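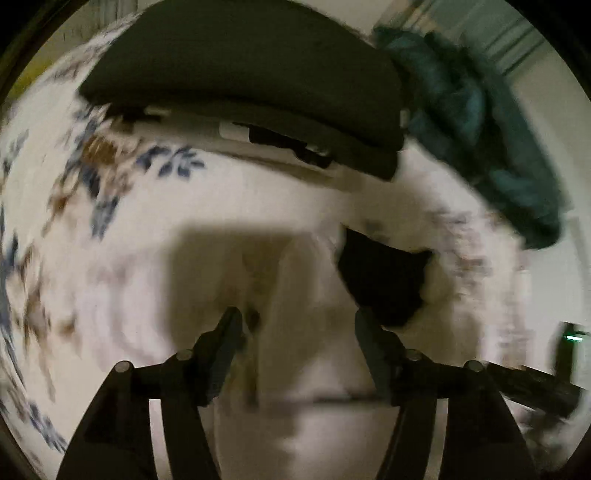

The Kumalum hand-held gripper, fingers open, over a floral-print fabric and a small piece of black cloth.

PLUMUS PUBLISHES SERVICE ROUTINE FOR KUMALUM HAND-HELD GRIPPER

Written procedure covers pivot pins, fingertips and camera alignment for grippers used on fabric

STAMORA, 18 August 2025 – Plumus today released the full service routine for its Kumalum hand-held gripper, along with a parts kit for owners who want to do the work in-house. The routine applies to all Kumalum units used to record handling of clothing, bedding and other soft goods. It is free to download from the Plumus support page and replaces the two-page care sheet that shipped in the box.

The routine was written after a long trial at Dierckx, a textile handling company that uses the Kumalum to record demonstrations for its folding and sorting cells. Dierckx ran 17 grippers through the trial and logged 204 service checks. The most common finding was lint packed around the pivot pins, followed by fingertips that no longer met squarely when closed.

"Fabric is hard on a linkage," said Tetteh Wumbei, service lead at Plumus. "Fibers work their way in next to the pin and stay there. The operator feels a little drag on the trigger and squeezes harder. After a while one finger is lagging the other, and you can see it in the recordings."

Under the new routine, operators brush out the pins and struts at the end of every shift with the gripper open and the power off. A soft nylon brush is supplied in the kit. Compressed air should stay away from the joints, as it pushes lint farther in. The fingertips are wiped with a dry cloth, then closed slowly on the paper gauge strip supplied with the kit. If the strip slides out on one side, the finger on that side needs to be reset before the next session.

A full service is due every 400 hours of use. It takes place at the bench and has 9 steps, starting with removal of the fingers and ending with a camera check. All pivot pins are pulled, cleaned and inspected for flat spots. Worn pins are replaced as a set. Plumus advises against mixing new and used pins on the same gripper, even when only one looks bad.

Pins go back in dry. The earlier care sheet allowed a drop of light oil at each joint, and that instruction has been withdrawn for units that work with fabric. At Dierckx, oiled joints picked up more lint than dry ones and left marks on light-colored cloth. Units that have already been oiled should be stripped and degreased at the next full service. There is no need to pull them from use early if the fingers move freely.

Camera alignment is the last part of the procedure. The wide-angle camera has to see both fingertips through their whole travel, and a bracket that has shifted after a knock can put one of them off center. The routine includes a printed target that is laid flat on the bench. The technician opens and closes the fingers over it, compares the left and right fingertip positions, and adjusts the bracket screws until they match. The screws are then tightened in a cross pattern and the check is run a second time.

"We used to leave the bracket alone unless somebody complained," said Junpei Nishimura, cell technician at Dierckx. "Now it gets checked whenever the fingers come off. It adds a few minutes. I would sooner do that than find out a week later that a batch of recordings has to be thrown out."

Nishimura also asked for a change to the way fingers are stored. Dierckx had been keeping spares loose in a drawer, and the tips were getting nicked. The kit now includes a foam tray with a slot for each finger, and the left and right slots are shaped differently so that a pair cannot be put away the wrong way around.

The routine gives clear limits for when a gripper should be sent back. A cracked strut, a pin bore that has gone oval, or a trigger that does not return under its own spring are all factory repairs. Owners should not drill out bores or fit oversized pins. Plumus will lend a replacement unit to customers with a service contract while the repair is carried out.

The Kumalum service kit contains a set of pivot pins, one pair of fingers, bracket screws, the nylon brush, gauge strips, the alignment target and the storage tray. Orders placed now will ship from Stamora. Customers who bought a Kumalum after February of this year will receive one kit at no charge and do not need to apply for it. Replacement pins and gauge strips can also be ordered separately.

Plumus will hold bench sessions for technicians at its Stamora workshop. Each person attending takes one gripper through the full service from start to finish and is welcome to bring a unit from their own site. Places can be booked through the support page.

About Plumus
Plumus designs and services hand-held grippers and recording equipment for companies that train robots to handle soft goods. Its workshop and offices are in Stamora.

Press contact
Plumus Press Office, Stamora
Service questions should be sent to Tetteh Wumbei through the Plumus support page.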